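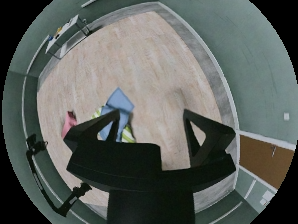
A light blue cloth, folded and bunched, over a pale wooden floor.

Mendside repair evenings return to Sivier in January

The clothes repair evenings in Sivier will start again in January, after a break of 4 months. The organisers at Mendside have found a new room above the Vellimari fabric shop, and the first evening is already full.

Mendside had to leave its old place at the end of summer, when the building was sold. During the autumn the group could offer only a small service by post. People sent their torn shirts and trousers in an envelope and received them back, usually after two or three weeks. It helped a little, but many regular visitors said that they missed sitting together at the table and learning how to do the work with their own hands.

"Posting a sock is a sad thing," said Bernadette Brannigan, who started Mendside. "You want to see the person put it on."

The new room has space for 12 people at one time. There are 2 sewing machines, both given by the Jatoi laundry on the other side of the street, and one long table for hand sewing. The laundry will also wash and press the cotton sheets which people bring to be cut up for patches. Old sheets, pillowcases and tea towels are welcome if they are clean and have no zips or buttons on them. Wool blankets cannot be taken this time, because there is no dry place to keep them.

Last year the group repaired 140 pieces of clothing. Most of them were jeans with holes at the knee, followed by coats with a broken lining and school jumpers with worn elbows. Some things could not be saved, and these were cut into cleaning cloths or used for practice by beginners.

Each evening will begin at half past six and finish at nine. The first part is a short lesson, with a different subject every time. In January it will be how to sew a patch on thin cotton so that the cloth around it does not pull. After this come darning, turning a shirt collar, and changing the elastic in a waistband. In the second part everybody works on the things they have brought with them, and there is help for those who need it.

The lessons are free, but visitors are asked to pay for thread and needles if they do not bring their own. Children may come with an adult. Those who want to use a machine should say so when they book, and should also say what kind of cloth they will be sewing, as heavy denim needs a different needle.

The owner of the Vellimari shop has agreed to lend the room until the summer. What will happen later is not yet decided. Brannigan said she has looked at two other places in the town, but one was too dark for sewing and the other has many stairs. The present room is also on the upper floor, but it has a lift, which is reached through the back entrance of the shop.

Some neighbours had asked if the machines would be noisy in the evening. The group has put thick felt under them and will stop machine work at half past eight.

Places for the second evening can be booked at the counter in the Vellimari shop during opening hours. A waiting list for the first evening is kept there too. Mendside is also looking for a good iron and a pair of large cutting scissors, and anyone who has one to give may leave it at the same counter with a name and a telephone number.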